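Grelletti hand-held gripper kit: seven weeks of teaching by squeezing

I've been putting off this review, mostly from laziness, and partly because I kept changing my mind about the trigger. So let me start with the trigger. It's stiff out of the box, and the first evening my index finger was sore enough that I swapped hands. Give it a week. It loosens up a lot, and now I like it better than the one on Kilian's older unit, which flops around like a loose tooth.

Some background for anyone landing here from a search. The Grelletti is a gripper on a handle, with a wide camera mounted so it sees the fingers and whatever is in front of them. You walk up to a table, you do the job with the gripper, and the recording becomes a demonstration for a robot arm carrying the same fingers. I bought the kit for $2000 with the charging cradle and a spare set of pads. Before this I did everything by remote control on a Voser leader-follower setup, where you push a small arm around and the big arm copies you from across the bench. I still have the Voser, and I'll get to why I still use it.

The thing I bought the Grelletti for is soft stuff. Cloth, pouches, anything that droops. On the Voser I was miserable at cloth. You can't feel it through the leader arm, you squint at a screen, you close too early, you get a pinch of nothing, and then you do it again. With the gripper in my own hand I could pick up a pouch by its side on the first morning without thinking much about it. The pads are magenta (you can only get magenta, I asked) and ribbed in these curved parallel ridges, and the ridges grab fabric really nicely.

I did most of my test sessions at the front desk of a big tiered lecture hall. It has everything I'd normally have to stage on my bench: booklets, markers, a desk organizer, a gooseneck mic you can knock if you're careless, and a polished wood top that throws glare straight back at the lens. Great practice for a model that has only ever seen my gray workbench! 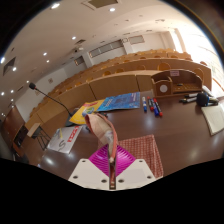
How many demonstrations do you need before the arm can do the job by itself? For picking up one soft item from a cluttered desk, I got useful behavior from 2000 recorded grasps, and with 20 it only learned to hover over the table, so plan for several long sessions and split them over different rooms and different light.

That number sounds awful until you see how quick a take is. You press the side button, reach, squeeze, lift, put down, press again. I can do a run of ten and still hold a conversation. On the Voser each of those was a small project, with homing and a reset and at least one swear word.

OK, the good things.

The view. The lens is so wide that the recording takes in the desk, the ceiling lights, the seats, all of it, in a big circle with black around it. I found it ugly at first and now I wouldn't give it up. The tracking uses the far-off stuff – lights, window edges, air vents – to work out where the gripper is, and a lecture hall is full of that. At home facing a blank closet door it lost itself all the time. If you're going to record in a small white room, hang some posters first.

The plates. The pads sit above a pair of off-white mounting plates, mirror images of each other, three holes in each, all facing you. I can swap pads in a few minutes on a desk with an ordinary driver. Compare that to the Voser, where I have to take off the wrist cover and then find the little spring that shot under the radiator.

The software, up to a point. It's called Zenport, it comes with the kit, and it does the boring parts well: it lines up the finger opening with the video, throws out takes where tracking failed and tells you so in plain words. I like that it's strict. In my first batch it rejected a painful amount, and every rejected clip I looked at deserved it.

Now the grumbles.

Weight. The whole thing is front-heavy, and by the end of an hour my takes get sloppy. I start dropping my wrist, the approach angle changes, and then the robot learns my tired wrist too. Veronika Pichler spotted this in my data before I did. She plotted approach angle against time and there was a lovely slope downhill. I now stop after 40 minutes, drink something, and come back.

Speed is the other trap. When the gripper is in your own hand you move like a person. The arm doesn't. My early demonstrations were so brisk that the arm tried to match them and tripped its own safety limit over and over. Slow down to what feels like underwater and you'll be fine. There is a metronome mode in Zenport for this (buried under Audio, of all places) that clicks in your ear, and I used it until I got the feel.

And glare! I mentioned the polished top. A bright reflection right between the open fingers can look a bit like an object to a young model, and mine went through a phase of trying to pick up light. More takes with the fingers open over bare, shiny wood sorted it out, where nothing gets grasped and the gripper simply passes over. I'd record a bunch of those from the start if I were doing it again. Same with moments of hesitation. I used to delete any clip where I opened the fingers, paused and backed off. Now I keep a portion of them, labeled, and the arm is much better at giving up on a bad approach instead of mashing the desk.
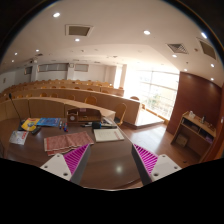
Liesl Rainer wrote back after reading my draft that I'm being unfair to remote control, and that for anything where the arm has to reach around an obstacle she would take a leader arm every time. Her point was that a hand-held gripper lets you make moves the robot's elbow can't follow, and you only find out at playback. She lost most of a dataset that way, on a shelf job, and went back to her Voser the same night.

She's right, and that's why the Voser is still bolted to my bench. Everything I do on it is reachable by definition, since the real arm is doing the moving. With the Grelletti I've had whole sessions that looked perfect and then failed the reach check. Zenport has that check built in, but it only runs after you upload, and I want it live, with a beep or a buzz in the handle. Apparently that's coming in September. I'll believe it when my hand buzzes.

So my split these days goes like this. Flat desks, tables, open space, cloth, pouches, paper: Grelletti. Inside cabinets, anything with a door, anything heavy: Voser. For wiping I've tried both, and remote control gives me steadier pressure, though Reto Lanz swears by the hand-held for wiping and his results look better than mine, so maybe it's me.

Small stuff I wanted to mention and couldn't find a place for. The Eder stand that everybody recommends does fit, but only with the cradle turned backward. Battery life is fine for an afternoon, less if you leave the preview screen on. The strap is too short for big hands. The spare pads came with a strong rubbery smell that took a few days on the balcony to go away. Thin paper is still hard; the ridges want to curl a single sheet, and I've had better luck teaching it to slide the sheet to the edge of the desk first and pinch there. Markers are easy as long as they aren't lying tight against each other. If they are, teach the nudge apart as its own little task and record it separately.

Would I spend the money again? I would, for cloth alone. If you only have a budget for one way of teaching and your jobs happen in tight spaces, get the remote-control arm and put up with the squinting. I'm giving the Grelletti 7 out of 10 and would bump it up for a lighter front end and that live reach check.

I'll add a note under this when the new pads come in. Cyrill Kälin has a softer set on order and promised to lend them to me for a weekend.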